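Accessories – how do you all store the small stuff??
Board: Closets, Drawers & Clutter

pellby_jo
ok help. Moving to a place with one dresser and one tiny closet. Clothes I can handle. It's the jewelry / hair stuff / watch chargers that's killing me. Currently in a shoebox, all one knot. Budget 40 bucks max. What works?

drawerqueen
Shallow trays in the top drawer. The velvet ones with little sections. Had mine for years. Do NOT buy a hanging organizer, the pockets gape and everything slides to the bottom.

Levudari
disagree on hanging. Mine's fine, got it at Windcombe, 30 bucks, zipper pockets. Necklaces don't tangle. Trays are what tangle, every time you slam the drawer it all jumps.

drawerqueen
then dont slam the drawer lol

tomasp
Egg carton. Free. Done.

pellby_jo
egg carton is kinda genius for rings but my hair claws are huge, no way

Levudari
Big claws go in a bowl on top of the dresser. Or clip them on a ribbon. Anything with dangly bits keep away from the rest, those chains grab everything.

drawerqueen
Before buying ANYTHING dump it all out flat on the bed and sort. I went from around 600 bits and pieces to a third of that. Half was single earrings and dead hair ties.

tomasp
600?? are you a store

drawerqueen
inherited my aunt's stuff, be nice

pellby_jo
ok doing the dump-out method tonight. Whole bed or just a towel?

Levudari
Blanket with a flat weave. Nothing fluffy or the pins snag.

lina.mansour
Been lurking, did mine this morning before work. Big gold claw with the pearl drops, safety pin brooch, pearl bracelet, pink watch, clear ring with the little charm. Keeping all of these – they get the good tray. Rest is going in a bag for my cousin.

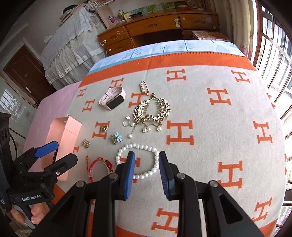 pangaribuan_k
Should pearls go in the same tray as metal pieces?
Better in their own soft pouch, since metal edges can scratch them. Fake ones too, the coating chips.

drawerqueen
Mine share a tray and they're fine. Just give them their own section.

pangaribuan_k
fine till they're not. Pouches are cheap, I got a pack off a craft site

lina.mansour
ok pouch for the bracelet then. The claw wont fit in any pouch I own so it gets a corner

pellby_jo
Update, sorted, filled a whole grocery bag to give away. Ordering the trays. Sorry Levudari

Levudari
you'll be back

tomasp
egg carton offer still stands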